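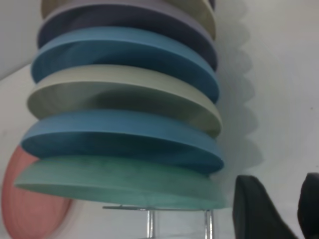 *Item 4, colored dishes on the clear stand, six in the stack.*

# Tableware and display check, Grullarport

June 2024

Checked by: Damian Kurek
Comments read and added to by: Aniela Kwiatkowski
Area covered: display tables, plate racks, stands, shelf stock, packing bench

Marks used: **OK** = no action. **W** = watch, look again next time. **A** = action needed, see the list at the end. **N/C** = not checked.

The last full check was in December. Items that carried over from then are marked (Dec).

## Part 1. Tables and walls

**1. Tables level and steady** – OK
Pushed down on each corner by hand. The long table by the door used to rock (Dec) and has had a new foot fitted. No movement now.

**2. Tabletops clean** – OK
Wiped with a damp cloth and dried. The pale tops show every mark, so they need doing before opening as well as at closing. Do not use the scouring pads from the sink, they leave dull patches.

**3. Space between table edge and ware** – W
Rule is a hand's width at the front and sides. Two places were short of this, both on the long table. Moved the ware back while I was there.
*AK: The ware gets pulled forward when people want a closer look. Please put it back each time you walk past.*

## Part 2. Stands

**4. Stacked dishes on clear stand** – W
From top to bottom: beige, lavender-gray, blue, pale sage, blue, green. The dishes do not sit directly over one another. Each is off a little from the one below, and the green one at the bottom sticks out furthest on the left. A small offset is fine and lets the colors show, but it should not grow from week to week. Take the stack down and build it again from the bottom dish up, with the green one centered on the top plate of the stand first.
Limit for this type of stand is six dishes. Do not add a seventh.
*AK: Agree with W. I would like to see it straighter than this. Customers lift the top one by the rim and set it back wherever it lands.*

**5. Stand top plates, cracks and crazing** – OK
Ran a fingernail along the edges of all the clear stands. No cracks found. One has surface scratches from grit under a dish. Scratches alone are not a reason to take a stand out of use.

**6. Stand posts upright and tight** – OK
Checked with the load off. A post should not turn when gripped between finger and thumb. One post on the spare stand turned and was tightened.

**7. Stands cleaned with the right product** – A
Found a bottle of glass cleaner with ammonia on the shelf with the stand cloths. That must not be used on acrylic. Removed it. Lukewarm water and a drop of dish soap only, soft cloth.
*AK: I have put the bottle under the sink with the window things. Needs a label on the shelf so it doesn't drift back.*

## Part 3. Plate racks

**8. Rack feet flat on the table** – OK
All feet touching on every rack. Test by sliding a piece of paper under each foot. If it goes under freely, bend the foot back by hand with the plates out. Never with the plates in.

**9. Wire condition** – OK
No broken welds and no rust found. The racks from Harkell are thinner wire than the old ones and will bend if someone leans on the top bar.

**10. Number of plates in rack** – OK
Eight in the wire rack on the pale table, which is what it should hold. Order from the front is pink, green, blue, light gray, blue, navy, taupe-gray, dark plum. Leave it in this order. The dark ones go at the back so that the rims read from the front.
*AK: The pink in front works well against the gray wall. Keep it.*

**11. Plates leaning the same way** – OK
All tilted slightly back. A plate leaning forward in a rack is to be reseated straight away, whoever finds it.

**12. Front plate, face clean and unmarked** – W
One tiny dark speck on the face of the pink plate, a little right of center. I have not worked out if it is in the glaze or sitting on it. Try a damp fingertip first, then a soft cloth. If it stays, treat it as a glaze fault: the plate can stay on display but is not to be sold as first quality.
*AK: Log it under the pink plates, with the date. If we find more with the same thing I will take it up with Głowacki.*
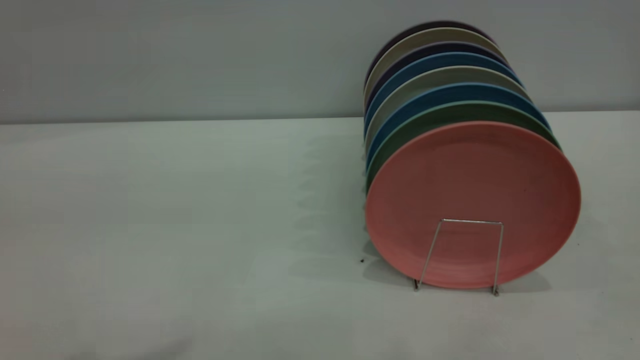
## Part 4. Rims, feet and surfaces

**13. Rims, chips** – A
Every rim gone around with a bare fingertip, top edge and just under it. Chips on matte ware are hard to see, go by feel. Found 2 chipped, both shelf stock and neither of them on display. Set aside in the gray crate on the packing bench.

**14. Foot rings, rough spots** – OK
A rough foot will scratch the dish under it. Rubbed down three with the fine stone, wiped off the dust and put them back.

**15. Cutlery marks on matte ware** – N/C
Applies only to the pieces that go out for table settings. None were back in time for the check.

**16. Dust on flat stacks** – W
The top dish of a stack catches most of it. Brush, then cloth. Wiping first drags the dust over the finish and leaves streaks on the darker colors.

**17. Price stickers** – A
Old stickers on the undersides of some shelf stock (Dec). They leave glue behind when they come off. Warm water and patience, no blades.
*AK: This was on the list last time too. I'd like it finished this month. Do a few each afternoon when it is quiet.*

## Part 5. Shelf stock

**18. Count against stock sheet** – A
Sheet says 144 plates, all colors. Counted 131, which leaves 13 to account for. Counted twice with the same result.
*AK: The Fanholm order may have gone out before the sheet was changed. I will look at the delivery notes before anyone counts a third time.*

**19. Height of flat stacks on shelves** – OK
No more than ten plates to a stack on the lower shelves and six on the upper. All within this.

**20. Paper between plates** – W
Missing in a few of the stacks near the back. Cut more from the roll. The sheets should be smaller than the plate so that no corners hang out and get pulled.

**21. Shelf brackets** – OK
Screws tight. Heavy pieces are on the lower shelves as they should be.

**22. Mixed colors in one stack** – OK
Shelf stock is kept one color to a stack. The two blues have been mixed up before, so hold one from each stack side by side near the window and compare.

## Part 6. Packing bench

**23. Cartons, dry and square** – OK
Shelf width is 92 cm and the large cartons stand two across with room to get fingers between. Threw out one carton with a soft bottom.

**24. Dividers** – W
Running low on the size for dinner plates. Enough for this week's orders.

**25. Tape and knife** – OK
Knife blade changed and the old one put in the blade tin. Knife goes back in the drawer closed, and not on top of the cartons.

**26. Floor around the bench** – OK
Swept. Look for chips of glaze under the bench, they end up in people's shoes.

## Action list

| Item | What | Who | State |
|---|---|---|---|
| 4 | Rebuild stack on clear stand, center the green dish | Damian | Open |
| 7 | Label the shelf for stand cloths and soap | Damian | Open |
| 12 | Test speck on pink plate, log the result | Damian | Open |
| 13 | Write off the chipped plates | Aniela | Open |
| 17 | Remove old stickers | Both | Open, carried over |
| 18 | Compare delivery notes with stock sheet | Aniela | Started |
| 20 | Cut paper, refill back stacks | Damian | Open |
| 24 | Order dividers, dinner plate size | Aniela | Open |

Item 15 to be checked when the table setting pieces are back. Write the result on this sheet, not on a new one.

*AK: Please add a line to Part 2 for the spare stand next time. It has no number of its own and gets left out.*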